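Khang Đào
Film notes from Fendcombe, a thread. I watched Ukia last night at the small cinema and I want to put my thoughts in order before I forget them. I will mark the place where the spoilers begin.

First the simple facts for those who have not heard of it. Ukia is a drama about a ferry that stops running. A village on one side of the water, a hospital and a school on the other side. The film lasts a bit over two hours and there are almost no songs in it.

I went in with a wrong idea. The poster shows a woman standing on a dark pier with a lamp, and the trailer has that low noise which all trailers have now, like a lorry falling slowly. I was prepared for a ghost story. There is no ghost. There is a lot of talk about diesel.

I don't complain about this. I like a film where people talk about diesel. But the couple behind me had clearly paid for the ghost, and they left before the second half.

The story has 3 parts, and each part has its own title on a black screen: The Timetable, The Engine, The Other Side. The first one is the best by far.

In The Timetable we follow Achari, the ticket seller. She has sold tickets for the same boat since she was a girl. When the boat stops, she still opens the window of her office each morning and puts the sign out. People come and ask her when it will run again. She answers each one differently, depending on what they can bear to hear.

I think it is very fine acting. She does almost nothing with her face. You only see a small pause before she answers, and after some time you start to wait for this pause, and it becomes nearly unbearable.

A word on the sound in this part. You hear the water all the time, also in the rooms that are far from it. I thought first it was a mistake of the cinema. Then in the school scene it stops completely, and I understood that it had been done on purpose.

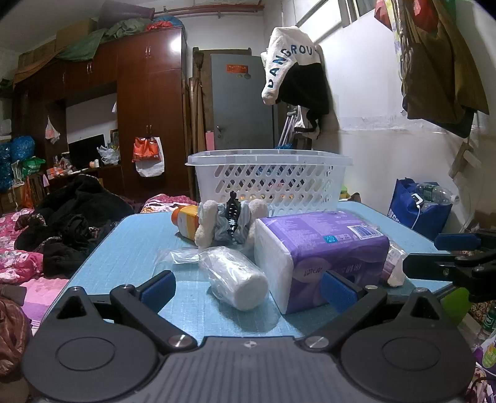
Tissues and a wrapped roll on the blue table.

The Engine is where the film begins to lose its way. The main person is now Povex, the mechanic, and Achari disappears for such a long time that I began to count the minutes until she would return. I stopped counting when it became sad.

Povex is a good character on paper. He knows what is wrong with the boat and he could repair it, but he has had an argument with the owner about money, so he keeps the knowledge to himself. That is an interesting situation. A whole village is waiting and he is sitting in his kitchen with the answer.

The problem is that the film doesn't trust it. It gives him a brother who comes home from the city, then a debt, then a fire in the shed. Each of these could be a film. Together they are like three guests who all talk at the same time.

The fire especially. It is filmed beautifully, one long shot, the camera goes round the shed and comes back. And afterwards no one speaks about it! In a village of this size, a fire would be the subject of every conversation until Christmas.

There is one scene in this part I would keep if I had to cut all the others. Povex teaches a boy to listen to an engine with a long screwdriver held against his ear. They don't speak. The boy moves the screwdriver from place to place and his face changes. It lasts perhaps as long as it takes to boil an egg, and I could have watched it longer.

Some words about the numbers, because the film likes numbers. At the beginning we read on the screen that 3,752 people live on the village side. In the last part there is a second text: 2,303. No explanation. The cinema became very quiet at that moment, and I must say I felt cold.

I have discussed this with a friend who thinks it is cheap. She says a film should show people leaving and not write it on the screen. I understand her. But I had just spent two hours with these faces, so for me the number was not empty.

SPOILERS from here. If you want to see Ukia without knowing the end, please stop and come back later. The thread will wait for you.

So, The Other Side. The boat runs again. We don't see who repaired it. Achari sells herself a ticket, the first one in her life, and crosses. When she arrives, the ticket office on the other bank is closed and there is a woman in front of it, asking when it will open.

Achari makes the small pause. Then the film cuts to black, and we don't hear what she answers.

I have read two reviews that call this ending a trick. I don't agree. The whole first part has taught us what the pause means, so we are able to write the answer ourselves. Mine was "tomorrow". I was sure of it, and then on the way home I was less sure.

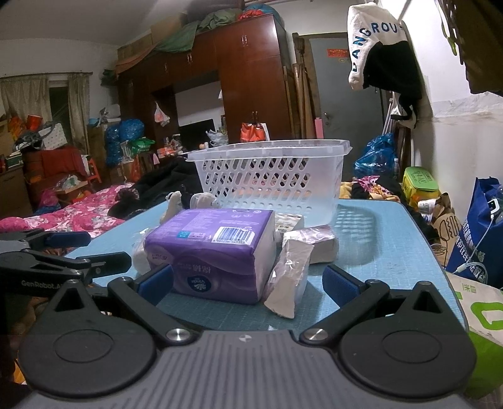 Does one need to watch the director's earlier films before this one?
It stands completely alone. The earlier ones share the slow rhythm and the love of boats, but no characters and no story, so you can begin with Ukia without missing anything.

What I did not like in the last part: the music. Until then we have almost only water and engines, and suddenly there is a piano. It comes in when she steps on the boat and it tells us to be moved. I was already moved. I did not need the piano.

Also the brother from the city. He has a large speech on the pier in which he says what the film is about. If you cut this speech, I believe nothing would be missing, and the actor, who is good in the quiet scenes, would look better also.

The photography I would praise without any "but". Most of it is grey and brown, and the inside of the boat is painted a strong yellow that we only see when she finally goes on board. I had forgotten that the film could have such a colour.

The subtitles were good in general. One small thing: the villagers use two different words for "crossing", one for going and one for coming back, and the English has only one word for both. You can hear the difference if you listen, and it is important in the last scene. I wish there had been some way to show it.

People will compare it with other films about small places that are slowly forgotten. I think it is less bitter than most of them. The owner of the boat, for example, could easily be a villain. He gets one scene with his account books where you see that he is simply tired and not very good with figures.

My marks, for those who like marks. The first part, full marks. The second part, half. The third part, nearly full if you put your fingers in your ears when the piano comes. I leave the mathematics to you.

It was shown in Fendcombe at 8 in the evening, with 3 more showings in June as far as I could read on the door. The hall is the small one upstairs – take a seat in the middle, on the left side the exit lamp shines on the screen and this film has many dark scenes.

Someone asks below if it is suitable for children. There is nothing violent except the fire, and nobody is hurt in it. But I think a child under twelve would be bored after the first half hour, and would want to know where the ghost is.

Next I will write about the short film that was shown before it, the one with the beekeeper. It deserves its own thread, and I need to look up the name of the composer first.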